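Home robots still slow at picking up, Fonby trial finds

7 February 2021

Machines built to tidy a bedroom are getting better at holding soft things but remain well short of doing the job alone, according to a report released by Buchanan, a home equipment testing firm in Fonby.

The firm spent the fall and early winter looking at small household chores: clearing a bed, sorting odds and ends, and putting trash in a container. It compared hand-held grippers, which a person moves from place to place, with Prirnden, an arm on wheels that is meant to do the same work without a person.

With a person guiding the gripper, most of the 1000 pickups in the trial ended with the item where it was supposed to go. Prirnden finished far fewer in the same working hours, and the report says it stopped most often when two items were touching.

"People look at a gripper and ask how strong it is," said Greer Skinner, who led the trial. "Strength is fine. Knowing where the edge of a thing is, that's the slow part."
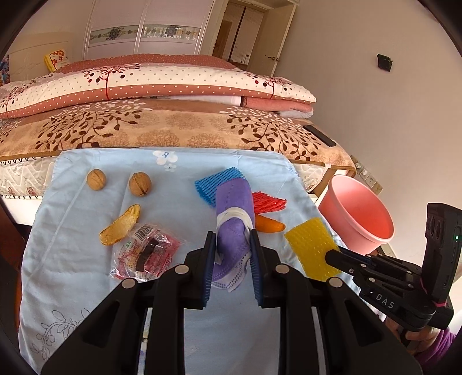

Soft goods gave Prirnden the most trouble in the trial. A mug or a book keeps its shape from one try to the next, so a machine can use the same grip again. Cloth and thin packaging change shape as soon as they are touched. A folded purple face mask can be held upright between two padded fingers, but part of it still hangs below the jaws, and the machine has to allow for that part when it moves. Foam mesh sleeves like the blue, red and yellow ones on the cloth squash down when gripped and push back. Walnuts are hard by comparison, though they can roll.

Skinner said the bed itself was harder than a table. A mattress gives under pressure, and a pattern on a cloth can be mistaken for an object. Prirnden tried several times during the trial to pick up a printed flower.

The report puts the current cost of a working home unit well above what most families would pay. It also notes that a unit needs clear floor to move around, and that charging cables and shoes were the two most common reasons it had to be freed by hand.

Dropping things into a container went better than picking them up. A wide opening forgives a poor aim, and the arm can let go early. The difficulty came when something had to be taken back out, where the sides limit how the fingers can come in and one item tends to bring another along with it.
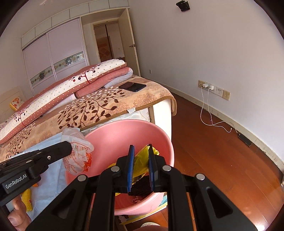 A gripper holds a crumpled yellow plastic bag and a black mesh item in a pink basin beside a bed.

Buchanan gave each chore a score out of 50. Putting light items in a container scored highest for Prirnden. Folding scored 6, the lowest mark in the report, and making a bed was left out after the first week.

Shops may see useful machines sooner than homes do. Fimuveck, a packing company on the east side of Fonby, has been running a fixed arm on one line since last year. It handles boxed goods only. Bagged goods still go to the packers at the next table, and the company says it has no plan to change that this year.

The firm's report does not say when a home unit might be ready. Skinner said she would not leave one alone in a room yet – mainly on account of the cables – but she expects short, supervised chores to come first, with a person nearby to sort out anything that gets stuck.

A second round of tests is planned for April in 8 homes in the Fonby area. It will add kitchens and laundry, and the testers will leave rooms as they find them, with nothing moved or cleared from the floor beforehand. Prirnden will have new finger pads for that round, along with a change to its software that lets it put an item down and start over.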